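Célula de manutenção de Belmonte

A célula de manutenção de Belmonte é um posto robotizado destinado à troca de módulos eletrónicos em equipamento de centro de dados. Foi montada pela Brindico nas instalações de Belmonte e serve também de modelo para a célula irmã de Tirkbridge, que partilha com ela o braço, o punho e a maior parte das rotinas de afinação. Entre os técnicos é conhecida simplesmente por «a célula», embora a documentação da casa lhe dê o nome de Clokville.

Montagem e alinhamento

O projeto mecânico deve-se a Jae-in Bang, que preferiu desde o início uma garra de dedos estreitos, capaz de entrar entre componentes vizinhos sem lhes tocar. A ideia parece simples, mas custou bastante trabalho – a primeira versão, mais larga, batia nas patilhas dos equipamentos e acabou por ser abandonada ao fim de 34 ensaios. A versão atual é feita de chapas pretas sobrepostas, fixadas com parafusos de sextavado interior, e desmonta-se na bancada com uma única chave, coisa que quem faz a manutenção agradece muito.

O alinhamento começa sempre pela base. Nivela-se o braço, confirma-se o ponto zero do punho e só depois se monta a garra, apertando os parafusos alternadamente e em duas passagens. Segue-se uma aproximação lenta, a 10 por cento da velocidade normal, com o técnico junto ao comando e a mão perto do botão de paragem (um velho hábito de Belmonte, e dos bons!).

Conservação

A rotina semanal faz-se à quinta-feira, antes do primeiro turno, e demora 57 minutos quando tudo corre bem. Foi redigida por Mirjam Mayrhofer, cujas notas, cheias de setas e de pequenos avisos à margem, continuam coladas na porta do armário das ferramentas. Limpam-se as faces de contacto dos dedos com um pano sem fiapos, verifica-se o aperto dos parafusos e percorre-se o cabo do punho à procura de dobras ou de desgaste. Se um dos dedos apresentar folga, substitui-se o par completo, e a posição de fecho é novamente ensinada ao controlador.

Preensão dos suportes

Os módulos são manuseados pelo respetivo suporte, nunca pela fila de contactos. O bloco inferior do suporte azul fica entre os dedos da garra, e é nessa posição que se confere a inclinação do punho em relação ao equipamento. Um erro pequeno, difícil de notar a olho, pode bastar para que o módulo entre torto na ranhura, pelo que a verificação se faz de perto e sem pressa.

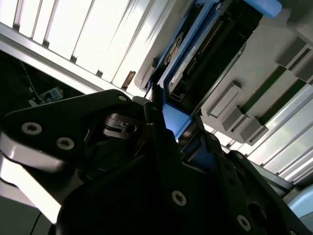 Avarias frequentes

A avaria mais comum é a perda gradual da força de fecho, quase sempre causada por sujidade no mecanismo interior. Resolve-se com limpeza e um pouco de massa lubrificante, aplicada com parcimónia. Mais rara é a deriva do ponto zero, registada nove vezes em Belmonte, que obriga a repetir o alinhamento desde a base.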